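Grey Marle Felted Cloth by the Half Metre – Tradlow Range

2019-06-24
By Gwenllian Gough

I've stocked a lot of grey cloth over the years and this is the one I keep cutting bits off for myself.

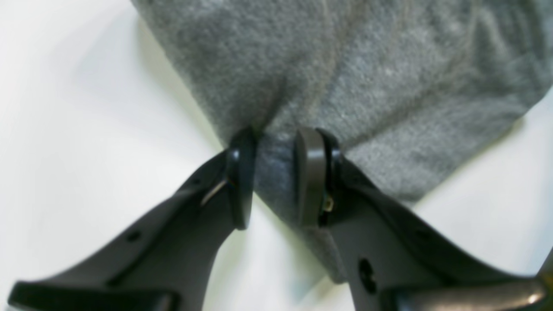

Can you wash it? Cool hand wash, a squirt of wool wash, then dry it flat in the shade.

That's the question I get most, so I've put it first. On to the cloth.

It's a mid grey with a soft, fuzzy face and little lighter flecks all through it, plus some darker fibres that stop it looking like school uniform. I went through a whole pile of sample cards from Pietrzak before settling on this colour. The plain grey was too flat and the charcoal showed every bit of lint in the house (I have a white dog, so I'm a harsh judge). The marle hides a multitude of sins, dog included.

What it's like to work with

The cloth is knitted first and then felted, so you get a bit of give across the width and almost none down the length. Mark your grain before you cut! I use a chalk pencil with an arrow on the back of every piece, otherwise I end up with one slipper that fits and one that doesn't. It's thick enough to stand up as a basket side if you double it, and you can still gather it by hand. Pinch a bit between your fingers and it folds in on itself nicely and makes a soft ridge, which is handy for darts and for those little tucked corners on a tissue box cover.

Does it fray? A bit. I won't tell you it behaves like a proper craft felt, the stiff stuff you buy in squares. A raw edge will go slightly whiskery with handling, particularly on a narrow tab or a tongue that gets tugged a lot. For a cushion or a bag I'd turn the edge or bind it. For a toy or a pincushion I leave it raw and trim the whiskers when they annoy me. Blanket stitch in a thick cotton looks gorgeous on it, by the way – mustard on grey, if you want my opinion, and you're getting it anyway.

Needles and thread

On the machine I use a size 14 needle and drop the presser foot pressure right down. A walking foot is lovely if you've got one. If you haven't, put tissue paper between the cloth and the feed dogs and tear it away afterwards (baking paper works too, but it's noisy and it makes the dog bark). Stitch length 4 for long seams. Anything shorter and the stitches sink into the pile and you'll never find them again when you need to unpick, and I've spent whole evenings with a head torch on learning that.

By hand, any sharp with a decent eye. Polyester thread for anything that takes a load, cotton for decoration.

Pressing is where people come unstuck. Warm iron, damp cloth over the top, lift and lower. Don't slide it about. A fold crease from the parcel usually steams out, and if a faint line stays behind I hang the piece in the bathroom while I have a shower. If you lean on the iron you'll flatten the fuzz and get a shiny patch, and the only cure I know is a soft clothes brush and patience.

What I've made with it

My own list so far is a heater-side cushion, a cover for the sewing machine, a hot water bottle cover with a button flap, and a set of coasters that my brother-in-law uses as beer mats in the shed. Huw Skyrme, who buys from me a couple of times a year, lined the drawers of an old tool chest with it and glued it down with spray adhesive. He says to test the glue on a scrap, as the first one he tried soaked through and left a dark mark on the front. I'm passing that on because I'd never have thought to try it.

I wouldn't use it for kids' clothes. It's a touch scratchy on the neck and it pills where things rub. It'll come up in little balls under the arm of a jacket within a season, so if you're set on making one, buy a fabric shaver at the same time.

How it's sold

By the half metre, cut in one continuous length if you order more. Cuts under 5 metres come folded in a satchel, and anything longer goes out on a tube, so please give me a street address for those and not a PO box. I cut everything generously and I don't square the ends, so expect a slight slant on one side. Colour shifts a smidge between dye lots. If you're making something big, order it all together, or send me a snippet and I'll try to match it.

Samples are free – one per person, a piece big enough to try a few stitches on and give a good tug. I'd much rather post you a scrap than have you disappointed with a whole length.

The next lot is due from the mill in October and I've asked for an oatmeal version as well. No promises on that. They said yes last time too.

Returns

Uncut lengths can come back within 12 days of arriving, in the condition they left in. Once you've put scissors to it, it's yours. If there's a fault in the cloth, send me a photo with a coin or a tape measure beside it and I'll sort you out.

More from the Tradlow range

Tradlow Blanket Wool, Undyed
Jestport Waxed Linen Thread
Talteck Rotary Cutter and Spare Blades
Pietrzak Wool Wash, Unscented
Felted Offcuts Bag, Mixed Greys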